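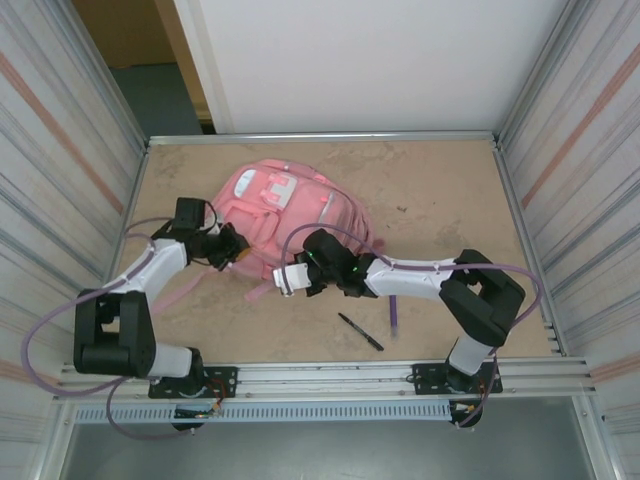
Pink backpack, straps to the side, lying flat.

How to pack a child's rucksack for a first night away

My youngest went off on her first school sleepover in March, to the outdoor centre at Lallness, and I must have packed and repacked her bag half a dozen times before I was happy with it. I've since done the same for her cousins and for half the street, so it seemed sensible to write the method down while it's fresh (and so that I can stop texting it to people in bits!).

You'll need the rucksack itself, two or three drawstring bags or old pillowcases, a carrier bag for muddy things, a marker pen, and a clear patch of floor. A cup of tea doesn't hurt either.

Step 1. Empty the bag completely. I mean turn it upside down and shake it over the bin, front pocket and all. School bags collect crusts, pencil shavings and letters you should have signed in the autumn, and you don't want any of it mixed up with clean pyjamas.

Step 2. Let the straps right out, then fit them on your child over the coat they'll be wearing. Pull them in until the top of the bag sits just below the shoulders and the bottom doesn't bump about below the waist. If there's a chest clip, do it up and ask them to undo it by themselves, a few times over.

Step 3. Lay everything out on the floor with your child there. For one night I put out pyjamas, a full change of clothes, spare socks (and then more spare socks), a wash bag, a small towel, a torch, a 600 ml water bottle and the bedtime toy. Go through the school's list together and let them tick things off, even if it takes all evening, which in our house it usually does.

Step 4. Sort it into drawstring bags. One for bedtime, one for the morning, and one for washing things. Write on each with the marker, or draw a moon and a sun if your child isn't much of a reader yet. My daughter found her pyjamas in a dark dormitory this way and was terribly proud of herself.

Step 5. Pack in reverse order. The morning bag goes in first at the bottom, then the towel, rolled up and pushed against the back so nothing hard digs in. Bedtime bag next. Waterproof coat on the very top, however blue the sky looks when you set off. We once had sunshine all the way to Pandton and then 6 hours of solid drizzle.

Step 6. Fill the pockets. Water bottle in the side, torch and tissues in the front, and the folded carrier bag wherever there's a gap. Medicines don't go in the rucksack at all. Hand those to the teacher in a named bag with the instructions written out.

Step 7. Try it on again, full. Send them up and down the stairs with it. If they're leaning forward or grumbling, take something out, and start with the second jumper. A bag they can't lift is one you'll hear about for weeks.

Step 8. Have them unpack it and put it all back without you. I know, I know, you've only just got it neat! But they'll be doing it alone on the way home, and a bit of practice means rather fewer lost socks.

Name labels can be sewn, ironed or just written on the washing tag with the marker, and the toy needs one as well.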